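Winder College Wipes Out Leftover Balances for 232 Students

Students at Winder Community College got some terrific news this June: the school has paid off the small unpaid balances that were keeping 232 of them from signing up for fall classes.

The money comes from the Bruvar Completion Fund, a grant program the college started 2 years ago to help students who run short near the end of a degree. Until now it had covered only books and exam fees. This is the first time it has been used to clear old tuition bills, and what a difference it makes! A balance as small as a parking fine plus a lab fee can put a hold on an account, and a hold means no registration and no new financial aid.

Students didn't have to apply. The financial aid office went through its records, picked out everyone who was within two semesters of finishing and had a hold, and sent each of them an email saying the balance was gone. Replies started coming in before lunch, many of them in capital letters.

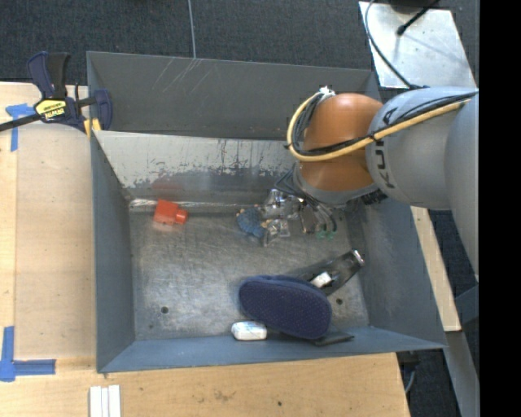 Lead Writer, Student Money Desk
Psarras Campus News

The grants do not have to be paid back, and they won't reduce the aid a student gets for the coming year. They also don't touch federal or private loans. Anyone who borrowed for an earlier semester still owes that money on the usual schedule, and the aid office is asking students to check their loan accounts before they register so they know exactly where they stand.

There is more good stuff on the way. Starting this fall, the college will offer a payment plan with 17 weekly installments and no setup fee, so a student who comes up short after grants and scholarships can spread the cost over the whole semester (the old plan wanted half the money up front, which was tough on anyone paid by the hour). Enrollment will be handled through Vurer, the same online account page students already use for their bills.

The college is also adding evening hours at the aid office, open until 7 p.m. during the first month of classes. Counselors will be there to go over award letters, explain the difference between subsidized and unsubsidized loans, and help students work out how much they really need to borrow. Bring your award letter and your latest bill. Family members are welcome too!

Students who got the email can register right away. Those who think they should have received one can stop by the aid office or send a message through their Vurer account.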